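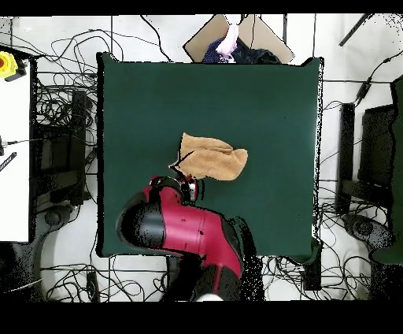 Teaching Pasen to find a corner

Monday, August 4, 2025

I've been playing with towels again! Fouad and I wanted to know if our folding method gets better when it goes looking for a corner first – before, it simply grabbed the highest lump of cloth. We ran 390 tries back in June and the corner-first version needed 16 fewer regrasps overall, which made me very happy (and Fouad suspicious, so we're running it again).

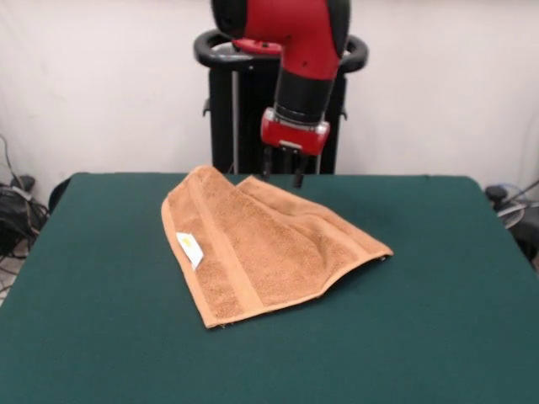
The orange towel, crumpled, with the fingers still empty.

Crumpled starts are still the hard bit. Next up is the thinner cloth, and I'm a little scared of it.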